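September, by Gilles Picard

OK, good morning, everybody. Can people in the back hear me? Wave if you can't (I always say that and it never works).

So I sell farm machinery. Tractors, balers, a lot of parts. I've been at Laswood for 12 years and I want to talk about what happens after the handshake, when a dealer takes on a foreign brand and has to keep it running out in the fields. Slow down here, I rush this bit.

We signed with Tsuji for their small balers, and the signing was lovely! Big table, pens, the works. Then the first harvest came and we had 28 machines out with customers and one guy trained to fix them. One. He slept in his truck that summer.

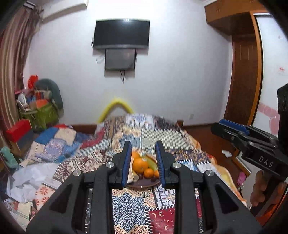 What we'd done was spend the whole budget on the showroom. Lights, floor, a coffee machine I'm still fond of. The parts shelf was an afterthought, and a knotter part that cost less than lunch could park a baler for a week while it sat in customs. Farmers don't care how nice your coffee is when the hay's down and the sky's going gray.

Ask the room: who here keeps parts for a full season? Wait for hands. Don't fill the silence, Gilles.

The second year we did it differently. We rented a plain shed out at Ollach, closer to the customers, and put 60 percent of the money into stock and training. Two mechanics went to the factory for a month. They came back with notebooks full of sketches and very strong opinions about bearings, and I learned to just say yes.

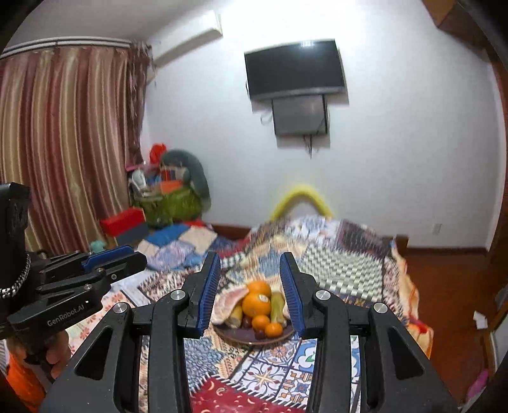 And we started asking for things in the contract. I was shy about this at first, I thought the manufacturer would walk away. They didn't. We asked for a buy-back on slow parts, and for manuals in the language our customers read (the first ones had a chapter called "Grass Anger" and I've never found out what it meant). Clidetti, who make the loaders we carry, agreed to the same terms in an afternoon.

By the end of that season around 93 percent of our repair calls were closed by the next day. Say that number twice.

If they ask about prices: we charge a bit more than we used to for a service visit. We lost a couple of customers over it and one has come back.

If they ask about financing, send them to the afternoon session, I'll only get it wrong.

Water. Then questions.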